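# Setting up a small counter for reheating and drying

Last updated 10/19/21

This page covers one long table used as a kitchen counter, with a toaster oven at one end and a plate rack at the other. It assumes you have an outlet on the wall and no built-in cabinets nearby.

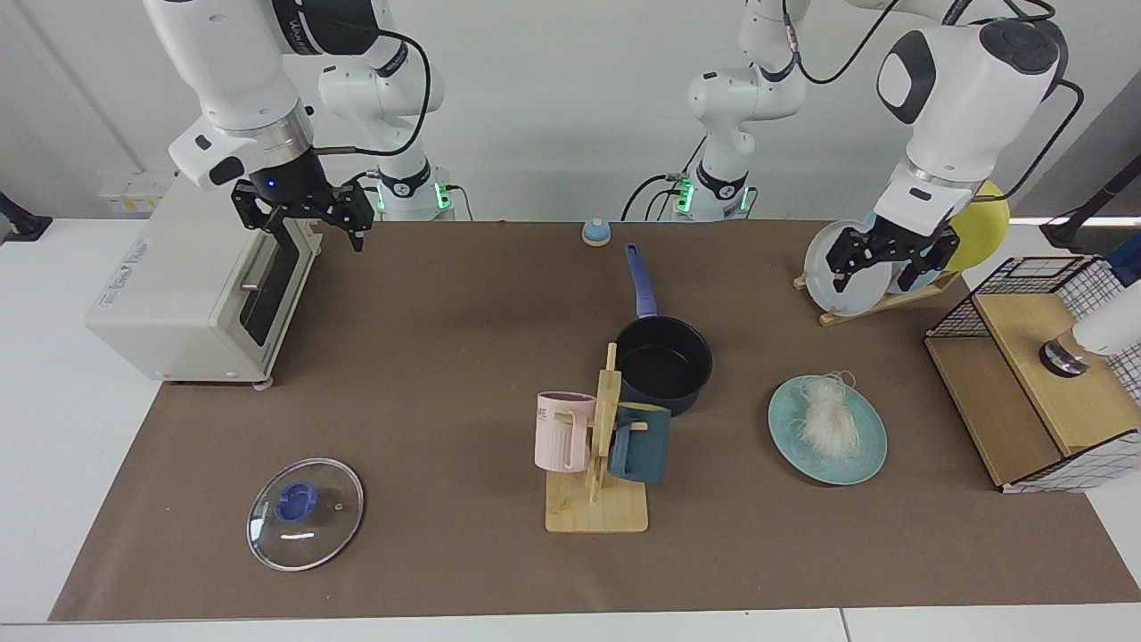 Start with the oven, which has the fewest places it can go. Put it at the end closest to the outlet and run the cord straight back. Don't use an extension cord. Turn the oven so the door opens along the length of the table and you have somewhere to set a hot tray. Check the manual for the clearance on the sides and top, and keep the top bare.

Next, cover the table. Brown paper off a roll is cheap and takes crumbs and drips well. Keep it clear of the oven – trim it short if you have to – and tape it down on the underside of the table. Change it when it gets stained.

The plate rack goes at the other end. A wooden one with slanted supports works fine for a few plates. To load it:

1. Shake the water off each plate over the sink.
2. Start at the back and work forward.
3. Stand every plate upright, and leave a gap between them if there's room.
4. Once a week, wipe the rack down and let it dry empty.

If your plates are plastic, look underneath before you put one in the oven. Most of ours aren't oven safe, so we heat food on the metal tray and move it over afterward.

Pans stay in the middle. Turn the handle toward the back of the table so sleeves don't catch on it. Nonstick pans shouldn't be stacked without a cloth in between, and we only keep 2 out at a time.

For leftovers, Lilla Borbély sets the oven to 180 °C and checks after 6 minutes. If your dial is in Fahrenheit, use 350. Bread needs less time than that, and anything with cheese on it should be watched.

Unplug the oven when you're done and let it cool before wiping the glass.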